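The Long Life of a Kitchen Table

Inese Kairys bought her table at a farm sale outside Hendcombe in February and paid $200 for it. The top had old water rings and one leg was loose. She glued the leg the same week and left the rings alone until spring.

Solid wood tables like hers are easy to find secondhand, and most need little work. Dust the top with a soft cloth. Wipe spills up quickly. Wax it when the surface starts to look dull, and keep it away from the radiator.
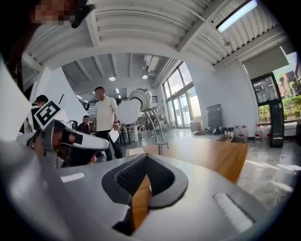 How often should a waxed table get a new coat?
Every 4 months is enough for a table used daily. A side table can go a year.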